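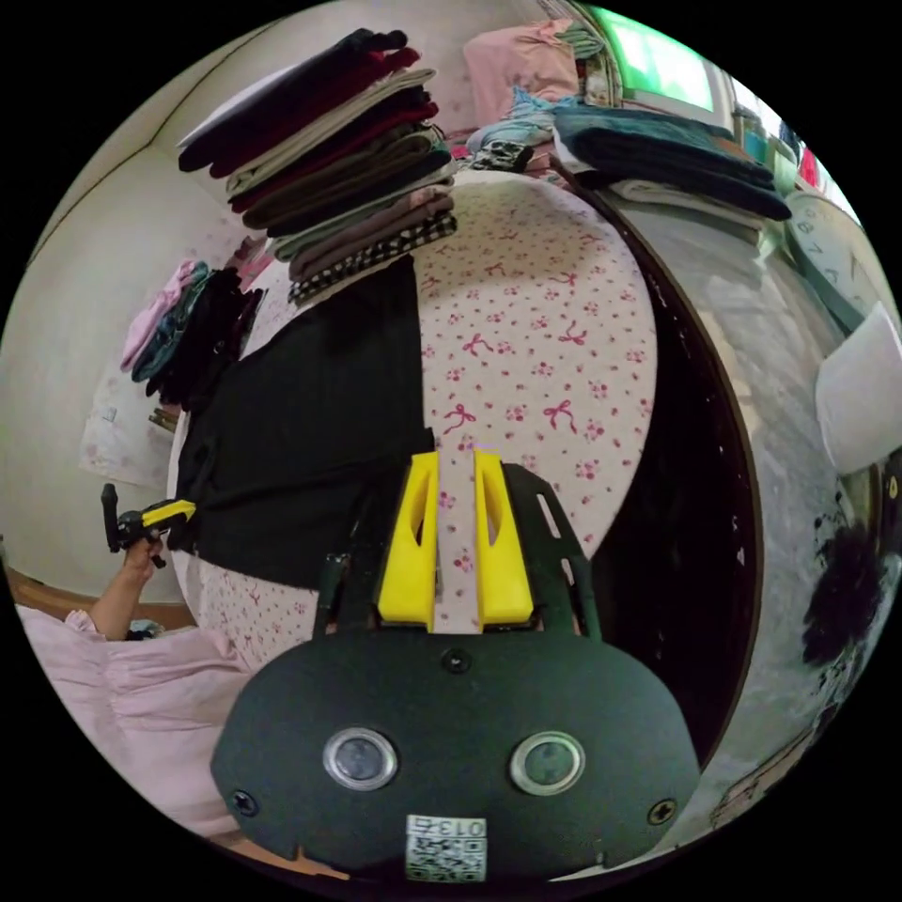 Nest Bevan wrote:

> The proofs from Bretside came out with the coral shifted toward orange on
> the pillow covers, but the same file on their canvas looks fine. I exported
> both at the same size with the same profile embedded. Is this the fabric,
> or is it my file? The repeat also shows a thin light line every time the
> tile starts over, on the fabric only.

Two separate problems, so I'll take them in turn.

Color first. An embedded profile only tells the printer what your numbers mean. It does not make the fabric able to hold them. Canvas is coated and takes a wide range of reds. The uncoated cotton that Bretside uses for covers takes less, and anything outside its range gets moved to the nearest color it can print. With a strong pink-orange, that usually means the blue part drops out first and you are left with orange.

What I do for Virkby and for Bretside:

1. Download the shop's own fabric profile, if they offer one.
2. Soft proof against it with the out-of-range warning on.
3. Lower the saturation of the flagged colors by hand until the warning clears.
4. Save that as a separate file for fabric. Keep the canvas file as it is.

Don't let the shop do step 3 for you. Their conversion is automatic and treats every design the same way.

If there is no profile, order a swatch chart. Revia sells one and I have used it as a stand-in for other cotton printers – not exact, but close enough to pick a coral that stays coral.

Now the line. Check the tile itself before blaming the printer. If your tile was drawn as vectors and exported at a size that does not land on whole pixels, the outer row is blended with the background and comes out partly transparent. At 1000 x 1000 that row is easy to miss on screen. Zoom in on a corner and read the alpha value. If it is anything below full, that is your line. Canvas would not show it if the picture is placed once and not repeated.

The fix is to set the artboard to whole numbers, let the background shape run past all four edges, and export again. Then offset the result by half in both directions and look at the middle.

Brouwer is a different case. They resize every upload on their side, so a clean tile can still pick up a seam there. I upload a larger block with the repeat already built in – 5 tiles across – and turn their repeat option off.

Send me the tile off list if the alpha looks fine and the line is still there.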